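We use cookies to keep this site working. Accept all / Manage settings

4.2 Coats, hangers and the shared stand

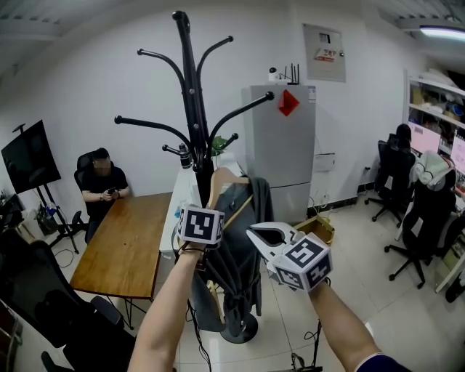

Figure 2. Metal coat stand with a dark grey jacket on a light wooden hanger, office room.

I'll admit I came to this part of the study thinking coats would be the dull bit. They weren't! Cadi Powell and I had gone through the diary entries from the Casilham office (77 of them, mostly one or two lines long), and people kept coming back to where their jacket goes when they get in. Chair backs, mainly, and then grumbling about chair backs.

The stand in Figure 2 has curved arms with little ball tips, the sort you'd hook a collar loop over without thinking. Put a jacket on a hanger first, though, and it hangs quite differently – the shoulders keep their shape and the whole thing drops down towards the round base. I rather like it. Tayla Ngata, who coded the diaries with us, doesn't, and argued (at some length, one November afternoon) that a hanger on a stand is a faff and takes up room that somebody else's coat could have.

Both views turn up in the diaries. One person wrote that they'd "hang it properly if there was a spare hanger", and 10 entries mention hangers going missing. We coded these under "shared kit", alongside mugs and phone chargers, but I'm still not sure they belong there, and I come back to the question in section 5 when we get to the Erkell office, where everyone had a hook of their own.

Last updated: November
Contact | Copyright Grurnard | Back to top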